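Ticket: Kisard portal, file uploads stop at 12 MB
Site: Istbridge office
Status: Open, waiting on vendor

Uploads over 12 MB fail with error 4000. Smaller files go through. Same result in two browsers and on a second PC. Started Monday after the portal update.
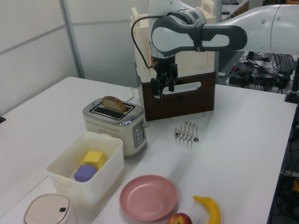

Cleared the cache and signed in again, no change. Raised the limit in the Entwistle proxy settings and restarted the service. Error still shows after about 17 seconds. Venddale office has the same fault, so sent both logs to Kisard support.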